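24/10/2020

Ok quick one before the bus. Still no word count to be proud of but I'm IN the choir book again, so.

For anyone new, I'm trying to write down the songs my grandmother's choir sang in Mudside before it all goes. 49 songs on the list. Lyrics for 14. Tunes for fewer than that, and half of those are me humming into my phone at midnight. Not great.

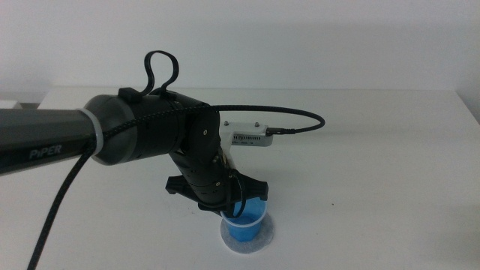
Merja Rautiainen wrote back!! Finally. She sang alto for years and she says the harvest one has a third verse, which I had never heard of, and she typed out the whole thing from memory. Four lines about a gate and a brother who won't come home. I read it standing up in the kitchen with my coat on. Then read it again.

Problem is Urho's version has the brother coming home. Same tune, same gate. So which? He's very sure. She's very sure. I'm going to print both and let them fight it out in December when everyone's at Impi's for the supper.

Also the spelling. My grandmother wrote things how she said them and I keep wanting to fix it and then not. Leaving it for now. Probaly forever.

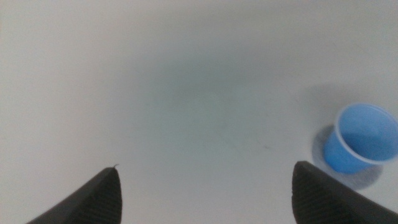

Draft is at 2,386 words, most of it footnotes. Sofia says cut the footnotes. Sofia has not met my family, they will only read the footnotes.

Still looking for: the lullaby with the ferry in it, anything at all from the Kettunen sisters, and the name of whoever played the pump organ before the hall closed. If your mom or your aunt sang with them please please ask her. Even one line. Even if shes not sure of it.

Bus. More next week, I'll put Merja's verse up once she says its ok.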